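Sprechnotizen: Objektdokumentation im Depot Balleck
Matvii Yatsenko, Bereich Sammlung

Folie 1 — Ausgangslage
Thema ist die Nachinventarisierung der stadtgeschichtlichen Bestände. Ausstellungspraxis nur auf Nachfrage. Der Altbestand Psarras umfasst 300 Eingangsnummern, überwiegend Hausrat und Handwerksgerät. Davon sind 228 mit einer Karteikarte belegt. Die übrigen stehen nur im Eingangsbuch, meist ohne Herkunftsangabe.

Folie 2 — Nummernsysteme
Zwei Zählungen überlagern sich. Die ältere Zählung läuft nach Zugang, die jüngere nach Sachgruppe. Konkordanz kurz erläutern, Beispiel Lamwood zeigen (Küferwerkzeug, doppelt vergeben). Regel: Die alte Nummer bleibt am Objekt und wird im Datensatz als Altnummer geführt. Keine Nummer wird neu vergeben, auch bei Abgang nicht. 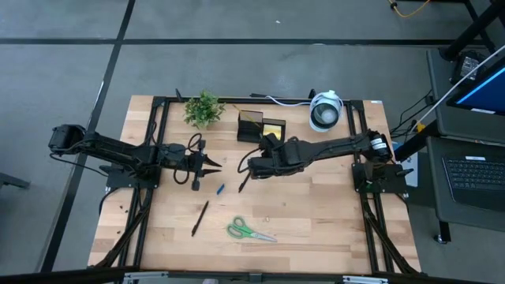 Folie 3 — Mindestdatensatz
18 Felder, davon Pflicht: Inventarnummer, Objektbezeichnung, Material, Maße, Standort, Zugangsart. Datierung immer mit Angabe der Grundlage — Stempel, Schriftquelle oder Stilvergleich. Fehlt die Grundlage, bleibt das Feld leer. Schätzungen gehören in das Bemerkungsfeld, mit Kürzel der bearbeitenden Person.

Folie 4 — Provenienz
Langsamer sprechen. Unterscheiden zwischen Vorbesitz und Einlieferung. Beim Konvolut Stelow wurde beides im selben Feld erfasst, die Trennung erfolgte erst im März anhand der Korrespondenzakten. Bis zu 2 Stunden je Objekt einplanen, wenn Akten gezogen werden müssen. Ungeklärte Fälle erhalten den Status »offen« und werden nicht verliehen.

Folie 5 — Standortkontrolle
Jede Bewegung wird am selben Tag gebucht. Regal, Fach, Karton in dieser Reihenfolge. Sammelkartons bekommen eine eigene Kennung, der Inhalt hängt im System daran.

Rückfragen: Wortlaut der Leihsperre liegt als Ausdruck am Pult. Die Feldliste wird nach dem Vortrag verschickt.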